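The Flat on Mastthorpe Road

My uncle Killian left me three things: a coat, a debt at the bakery, and the lease on a flat where one of the walls was round. I mean properly round! The first night I pushed my bed up against it and the bed touched in one place, like somebody leaning in to kiss an aunt.

Nusrat came over with soup and stood there with her head tilted. "Where do you put a bookcase?" she said, and I had to tell her that you don't, you put your books on the floor and you trip over them.

It was the corner that kept me awake, though. All the pipes in the building seemed to come down through it, and they talked. Mostly they muttered (a toilet upstairs, somebody's late bath), but near one in the morning they'd give a long low note, hold it, and stop. I started writing the notes down on the back of the gas bill. By the end of April I had 13 of them, and when I hummed them in order on the stairs, Mrs. Dambrauskienė from the second floor opened her door in her slippers and hummed the next one.

"Killian never got past nine," she said. "Come in, you'll let the cat out."

She told me the whole thing over a plate of herring. The building had been put up by a man named Raimonds Lill, who wanted to be a composer and whose father wanted him to be a builder, so he did what he could. He'd bent the wall himself. He'd fussed over the pipes for a whole winter and spent nearly 2000 more than he had, and then he moved to Lastow and sold stoves.

"And what's the tune?" I asked.

"How should I know? I only get the bit that goes through my kitchen."

I went back up with my mouth full of questions and stood looking at that corner for ages, white pipes, white wall, the bends up by the ceiling, and I thought, all right, Raimonds, go on then.

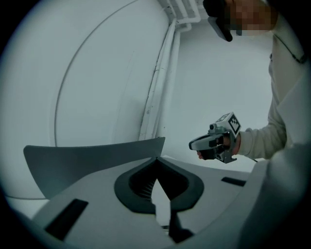
What the Neighbors Had

We did it on a night when everyone was home. Saulius from the ground floor had four notes and was very proud of them. The students at the top had two, and an argument about whether the second was just their fridge. Nusrat sat on my floor among the books with a pencil, and whenever somebody's bit came through she yelled down the stairwell and somebody yelled back.

It took until almost three. Then Saulius ran his bath, and Mrs. Dambrauskienė ran hers, and the students flushed when they were told to, and it came down the corner all in one go, slow and a bit flat and so sweet that I put my hand on the wall to feel it.

It was a waltz. Nusrat got up and held out her arms, and we went around the bed twice before the hot water gave out.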